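Wostirmont gripper comparison

The Wostirmont gripper comparison was a bench trial of two-finger robot grippers handling small metal gears. It was run by Nasrin Dehghan and Valbona Shehu in the workshop of the Dewan company, and its results were circulated in April 2020. It is best known, among the few people who know it, for settling an argument nobody had planned to have, over fingertips.

Background

Dewan had been using the Skura gripper, a parallel model with smooth, wide pads. It dropped gears at a rate its supporters called acceptable. Dehghan proposed testing it against the Jellel, which has long tapered fingers with a slot cut along each one and a rough inner surface. Both were fitted to the same arm, with a small camera at the wrist, and driven by the same controller.
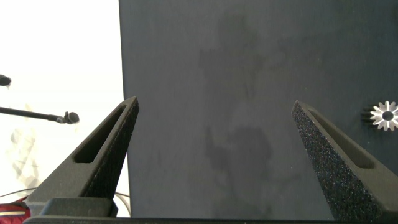 Why were gears chosen as the test part?
Gears are awkward to hold. The teeth give a fingertip very little flat surface, and a part gripped slightly off center tends to roll when the arm moves.

Method

Each gripper made 30 picks at 2 closing speeds. A pick counted only if the gear was lifted, carried and set down without turning in the fingers. Shehu kept the score and was by all accounts a strict judge – a gear that rotated by a single tooth went down as a failure, whatever its owner said about it.

The wrist camera was used to line up the fingers before closing. Narrow tips were expected to help, as they hide less of the part from view.
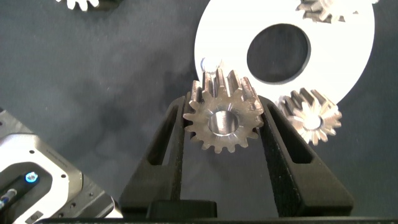 The closing speed mattered more than either side had predicted. At the higher speed the Skura knocked gears over before it had hold of them, and the Jellel did the same in 4 picks, a figure that appears in the report's appendix in noticeably smaller type. At the lower speed the Jellel completed every pick and the Skura did not.

Reception

Dewan changed to the Jellel for small parts and kept the Skura for boxes, where it had never caused any trouble. Critics within the company noted that both grippers had been tuned by Dehghan, who had proposed the Jellel in the first place. She offered them the bench and the controller for a repeat. The offer remains open.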